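Ivone Godoy
Moved apartments in October, so a short thread on packing and shipping things yourself. I sent most of my books and kitchen stuff ahead by parcel.

Weigh every carton before you tape it shut. A bathroom scale is fine. Stand on it with the carton, then without, and subtract. I keep book cartons under 35 pounds.
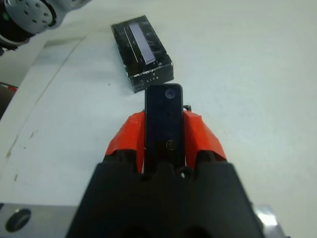 Small cartons for books, large ones for bedding and coats. I did it the other way in my last move and the bottom gave out on the stairs in Karkham.

Tape the bottom seam twice, then run one strip across each end. Cheap tape peels in a cold truck. I paid a little more for the 2-inch kind at Panance and used six rolls.

Plates go in on edge, like records. Paper between each one, crumpled paper underneath and on top. Shake the carton gently. If you hear anything move, add paper.

Write the room on two sides and never on the top. Once they're stacked you can't read the top.

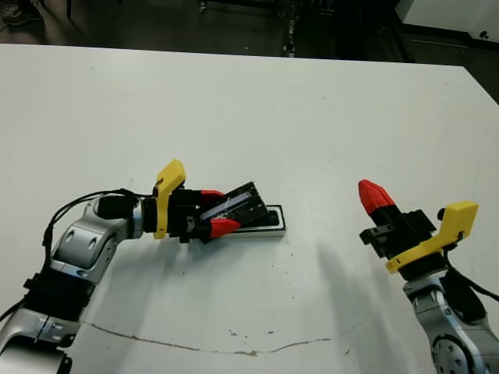
Is it worth insuring a box of used books?
Only if you would replace them. I insured the one with my cookbooks and left the paperbacks alone.

Total for postage was $228. The moving company quoted me $1000 for the same load, and I would still have had to pack it.

Yurani Salazar lent me her hand truck and I still have it. Yurani, I'll bring it by Tuesday after work.

Next thread will be on getting rid of the empty cartons. The hallway is full of them.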